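# Hospital skills lab puts training robot money to a vote in January

Sokov Regional wants a second robotic training station and it wants it in next year's equipment budget, not the one after. The request went in this month. It's short, four pages plus quotes, and most of it is about instruments and practice skin.

Big machine, small parts. That was the gist of the budget session, which started at 7:30 a.m. and ran long.

Nkechi Fashola, who runs the skills lab, told the finance group that the station itself is the easy bit to plan for. One price, one service contract, done. The running costs are where last year's numbers went wrong. The lab budgeted for needle drivers as if they'd last the year. They have a fixed number of uses, then the system locks them out, and somebody has to order more. Nobody had put the reorders in.

"We bought a machine and forgot to buy the things that go on the end of it," Fashola said. "I'm not doing that twice."

Numbers from the request:

- Practice pads: 4,000 for the year, both stations
- Suture packs: 2,000
- Trainee hours wanted: 1,115, up from what one station can give
- Instruments: 30, mixed, mostly needle drivers and graspers

The pads are the line that got the most questions. Price per pad is low but a trainee closing short cuts can go through several in a sitting, and the better ones cost more. Fashola wants the better ones. The cheap pads tear at the stitch, she said, and people end up learning how to be gentle with bad foam.

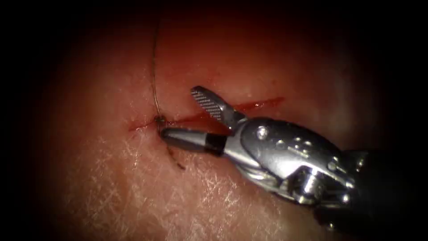

*Suturing on the robot: a wristed instrument with its jaws open over the cut, thread already through at the left end.*

Two vendors are in the running. Vumlow quoted a full package, meaning console, arms, first year of instruments, install. Ajayi came in lower on the hardware but prices the instruments seperately, and its service plan doesn't start until the second year. The group asked both for a five-year figure on the same sheet so they can be compared line by line. Vumlow has sent its sheet. Ajayi asked for an extension and got it.

A third firm, Vitent, supplies the pads now and would keep doing so under either bid. It has offered to hold its current price if the lab commits to the full year up front. Finance doesn't love that. Storage is tight and the pads have a shelf life, so a full-year order would have to come in batches, and the current offer doesn't say whether batches count. Someone is checking.

Other items raised, in no special order:

**Power and floor space.** The room next to the current lab is the likely spot. It needs one more circuit and a wider door. Facilities has put in a rough cost but has not walked the room yet. The door may have to wait for summer.

**Lease or buy.** Leasing spreads the cost and gets an upgrade partway through. Buying is cheaper over five years if the thing holds up. Finance leans toward buying. Fashola said she'd take either as long as the instruments are written into it.

**Used equipment.** Came up, went nowhere. A refurbished unit was priced last spring but the older arms don't take the instruments the lab already has on the shelf, so there'd be two sets of everything.

**Staff.** One part-time tech covers the lab now. A second station without more tech hours would sit locked in the evenings, when residents are most likely to be free. The request asks for the hours in the same vote. Human resources wants them split out as a separate item. Not settled.

**Who gets the time.** General surgery and gynecology share the present station. Urology has asked for a standing block. With one station there's no room for that, with two there is, but the blocks haven't been drawn up and at least one department head wants to see them before backing the spending.

The request also sets out a replacement schedule, something the lab hasn't had before. Each instrument would be logged when it's opened and logged again when it runs out, with a reorder going out while there are still spares in the drawer. Simple enough. The log would be a shared spreadsheet for now, since the tracking software Vumlow offers is an add-on and was cut from the first draft to keep the total down.

Asked whether the lab could get by on one station for another year, Fashola said it could, with a longer waiting list. Residents are currently booking weeks ahead for a two-hour slot, and if a slot gets bumped for service it's usually gone for the month. She said she would still want the instrument and pad lines approved on their own if the station isn't, and the finance group agreed to vote on them seperately.

Next steps: Ajayi's five-year sheet, the Vitent answer on batches, a facilities walk-through. All three are due before the January meeting. If the vote goes through, the order would be placed the same month, and delivery is quoted at 10 to 14 weeks from either vendor. Install and staff training come after that.

Departments with comments on the time blocks should send them to the skills lab office before the packet goes out.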